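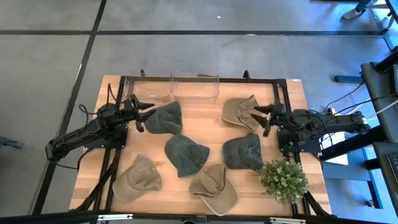
Category: Science for Kids > Machines and Robots > Big Questions

Can a robot tidy up for you yet?

Think about the last time somebody told you to put your things away. Perhaps there were hats on the floor, or toys, or socks. You probably did not think very much about how to do it. You picked up one thing, you carried it to its place, and you picked up the next one.

For a robot, this small job is a big one. Let us look at why.

Take the job of sorting caps. There are six baseball caps on a table. Three are khaki-tan and three are dark, a kind of charcoal green. There are also two clear plastic bins. Suppose the rule is: tan caps in one bin, dark caps in the other bin. You could do this while you sing a song. Now suppose that you are two robot arms, and each arm has only two fingers.

First, find the cap

The robot must see where the caps are. A camera gives the robot a picture, but a picture is only many tiny dots of color. The computer has to decide which dots belong to a cap and which dots belong to the table. Dark caps are easy to notice on light wood. A tan cap on light wood is harder, because the two colors are closer together.

And the caps do not all point the same way. One brim points left, another points toward the corner. One cap may be a little folded. You know that a folded cap is still a cap. The robot has to learn it.

Clear bins are also tricky. You look through the side of the bin and you see the wood behind it. Some cameras get confused by this, the same way a bird can get confused by a clean window.

Second, hold the cap

A wooden block is always the same shape. Cloth is different. When you press a cap, it bends. If the robot squeezes at the wrong place, the cap can slide away, or turn over, or become flat.

Try it yourself! Put a cap on the table. Use only your thumb and one finger, and keep your wrist stiff. Can you lift it by the brim? Can you lift it by the top? Which way is better? Now try again with your eyes closed, and you will understand how much your eyes and your skin are helping you.

Third, do not bump into things

If there is a plant in a pot at the corner of the table, the arm has to stay away from it. Two arms working together must also stay away from each other. You do this without thinking, most of the time. (Not always. We have all knocked over a glass of milk.)

How does a robot learn?

One way is that a person moves the robot's arms and shows it the job, again and again. A small workshop called Nutotik tried this with a robot named Lina. The people there showed Lina how to put caps into bins 1,308 times. After so many lessons, Lina could do it quite well. Then they changed the caps to woolen hats, and Lina had to take 345 more lessons! A child of four would need perhaps one.

So, can robots do chores or not?

Some of them, yes. Robot vacuum cleaners already work in many homes, and washing machines are so old and so common that we forget they are machines doing our chores. In factories, robot arms can lift the same part to the same place all day long and they do not get bored.

The difficult jobs are those where everything is a little different each time. Folding shirts, clearing the table after dinner, putting hats back on a shelf in a store. Robots can do some of these in a workshop, slowly, with people standing near to help. Your bedroom is much harder than a workshop, especially if there is something under the bed.

Words to know

Gripper: the "hand" of a robot. It can have two fingers, or more.
Brim: the part of a cap that keeps the sun out of your eyes.
Sort: to put things in groups, for example by color.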